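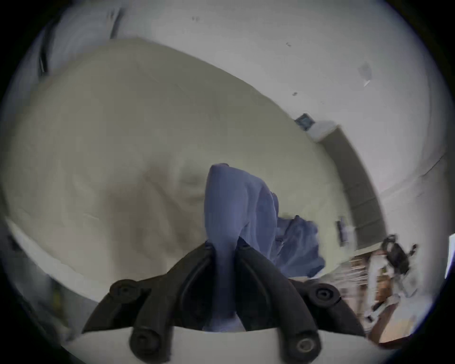

Can it fold my washing yet? An afternoon at the Grellari open day

Posted 6 August 2019

I'd been promising Jerome Pascual for ages that I'd come and see what his lot get up to, so when Grellari opened its doors over at Mumham I finally got on the bus. They do household chores there, or rather they're trying to get machines to do them, and there were over 800 people through the building before I'd even found the tea (which was good, by the way, and so was the flapjack).

The ground floor is all shop-floor stuff, shelf stacking and box moving, run by the Wandlow side of the business. Very slick! A machine took tins out of a crate and put them on a shelf while a queue of small boys cheered it on. I asked if it could cope with a bag of crisps and got a long pause and then "October, maybe".

Upstairs is where I spent most of my time, because upstairs is laundry. Cloth is a horror for a machine, Jerome says. A tin stays the same shape when you pick it up, but a shirt or a towel turns into something else the moment you touch it. So for now people do the work with a gripper held in the hand, two black fingers on the end, and the project (they call it Umali) tries to learn from how they go about it.
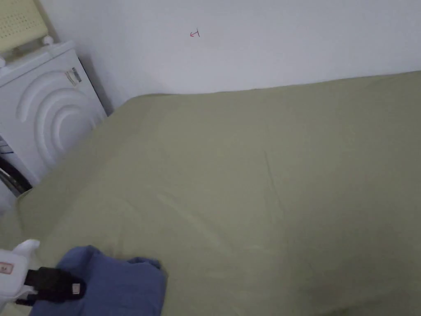 I liked that they work on a bed with a proper sheet on it, as I fold everything on ours at home and always have. Ashton Pearce, one of the team, told me their records had reached 2428 goes at picking up and folding cloth, and that was just since the spring. I wouldn't have the patience. I barely manage the pillowcases.

They let visitors have a try, so of course I did. You squeeze the handle and the jaws close, simple enough, but getting hold of one layer and not two is maddening. 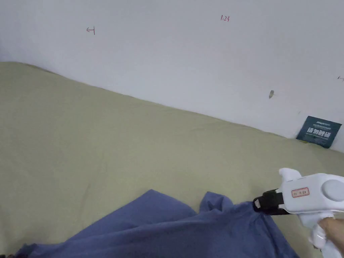 It took me three goes to get a corner, and then I pulled the whole lot up in a lump and had to start again. Ashton was very kind about it. My fold, when I got there, looked like something the cat had slept on.

So, are we there yet? For tins, pretty much. For washing, no, and Jerome didn't pretend otherwise. I watched their machine have a go at a tea towel and it took a good few minutes over one fold, then stopped to think. I'd still have it in the house tomorrow if it did socks.

The 48 bus goes back from the end of the road, and they're hoping to run another day next year. Wear comfy shoes, as the stairs are steep.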